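Comprar dois braços antes de comprar o resto: como a Serham planeou o orçamento

13 de fevereiro de 2019

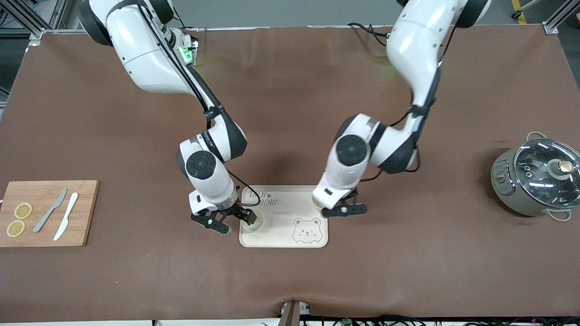
O ponto de partida

A Serham prepara refeições ligeiras para cantinas de empresas e passou boa parte do ano passado a decidir se devia investir em automação de bancada. Hugo Pons, responsável pelas compras, recebeu-nos na sala onde a empresa ensaia tarefas de cozinha com dois braços robóticos: agarrar uma chávena num tabuleiro, trabalhar ao lado de uma tábua com rodelas de limão e facas, ter uma panela com tampa de vidro ao alcance.

"O primeiro pedido que me chegou era de uma linha completa", conta. "Transportador, vedação, visão, tudo. Devolvi-o. Pedi que me dissessem primeiro que tarefas queriam fazer em cima de uma mesa."

A resposta veio de Bok-nam Seo, engenheira de processo, que reduziu a lista a 7 tarefas. Quase todas envolvem loiça pequena. "Uma chávena é leve, mas é fácil de derrubar", diz. "Se a pinça não serve para a chávena, não vale a pena discutir o preço do braço."

Dois braços ou um

A questão que mais tempo ocupou foi a do segundo braço. Arben Jurić, que gere a produção, era contra. Um só braço custava menos e ocupava menos mesa. Seo defendia o par, porque várias tarefas da lista pedem que se segure uma peça enquanto se mexe noutra.

Pons pediu propostas à Hisura e à Turnell nas duas configurações. "A diferença não era o dobro, ao contrário do que o Arben esperava. A mesa, a estrutura, a instalação e a formação pagam-se uma vez." Jurić confirma que mudou de opinião em dezembro, depois de ver as folhas lado a lado. Continua a achar que o segundo braço vai estar parado muitas horas.

A empresa ficou com a proposta da Hisura. Pons não quis revelar o valor total.

As linhas que faltavam

O orçamento inicial esquecia os consumíveis. Dedos de pinça, cabos e tapetes de trabalho não apareciam em lado nenhum. Um jogo de dedos de substituição custa 369 euros, e a Serham conta gastar vários por ano. "Parece pouco até se multiplicar", diz Pons. Foi criada uma rubrica própria, revista a cada trimestre.

Para a loiça e os utensílios de ensaio, o limite foi de 500 euros. Compraram-se tabuleiros, chávenas, tábuas e facas em lojas comuns, à escolha de Seo. "Quis formas e cores diferentes. Nas cantinas também não é tudo igual."

Outra linha acrescentada foi a do tempo de pessoal. Cada tarefa nova exige preparação da mesa, ensaios e registo dos resultados, e essas horas saem da equipa de Jurić. No primeiro plano estavam a zero.

O que vem a seguir

A segunda fase só avança se as tarefas da lista forem aprovadas por produção e por compras. Prevê uma segunda bancada e um contrato de manutenção, para o qual a Soliman já apresentou preço. Pons quer negociar o prazo de resposta às avarias antes de falar de desconto.

A quem está a começar, recomenda pedir a cotação das peças de desgaste no mesmo dia em que se pede a do robô. "Depois da encomenda assinada, o preço dos dedos já não se discute da mesma maneira."

Jurić acrescenta um pedido para a próxima ronda: uma mesa maior.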